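Swapping fingers on the hand-held gripper

December 2019

I finally got the second set of fingers fitted, so I can write up the comparison I kept putting off. The short version is that the thick blocks are better for most of what I do, and I am keeping the thin ones in a drawer for cards and paper.

The gripper is the hand-held one I started in April. You squeeze a trigger, the two fingers close, and a small camera above the hand records what they do. I have been using it to collect grasps for an arm I don't own yet. The trigger linkage is from a kit by Ollness, and the servo version of the same kit is what I plan to put on the arm later. If the fingers behave the same on both, I save myself a lot of repeat work.

The old fingers were thin and slightly curved. They looked good in CAD. On the table they bent outward whenever I squeezed hard, and the tips would meet before the middle did. A marker pen would roll out of them. I tried printing them with more walls and that helped a little, but the tips still spread.

The new ones are plain rectangular blocks with flat inner faces and rounded corners at the tip. The small holes along the top edge are for screwing on pads. I copied the general shape from a drawing Adel Benkirane sent me, then moved the holes so they would line up with the pads I already had. He runs his with a softer plastic. I stayed with the hard one because it was what I had loaded.

I did 88 grasps with each set, same objects, same order. The objects were a marker, a tea tin, a sponge, a roll of tape and a small screwdriver from Clumbridge that is an awkward shape and therefore useful. I counted a drop as anything that left the fingers before I let go on purpose. The thin fingers dropped things 17 times. The blocks dropped things 3 times, and all 3 were the screwdriver.

What the blocks do worse is pick up anything flat. A playing card on a bare table is close to impossible, since the tips are too squared off to get under the edge. The thin ones managed it if I pushed the card against something first.

The other problem is the view. Thick fingers cover more of the picture, and when they are closed I lose sight of small objects almost completely. I thought about raising the camera, but then the tips move further down the image and everything near them gets smaller. For now I have left the mount alone and just open the fingers wider on the approach. That habit took a few evenings to learn.

I also compared two camera modules, though less carefully. The Ivanyshyn board has a wider lens and handles a shiny table badly. The Busum one is narrower and has better color, but it runs warm and dropped the connection twice in one session. I went with the Ivanyshyn. A lost recording costs me more than a bright patch on the wood does.

Total weight with the blocks on is 442 grams. That is fine for ten minutes and tiring after thirty. Most of it is in the handle, so there is still something to cut there — the battery holder is far bigger than it needs to be.

Next I want to print one pair with a beveled tip, the same block otherwise, and see whether that gets me the card without giving up the screwdriver. I will use the same objects and the same table so the numbers can sit next to these. If the bevel works I will post the files, with the hole spacing written down properly this time.
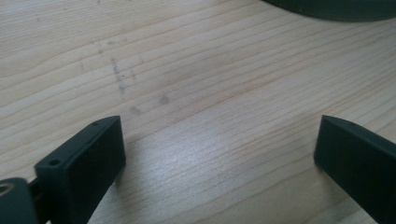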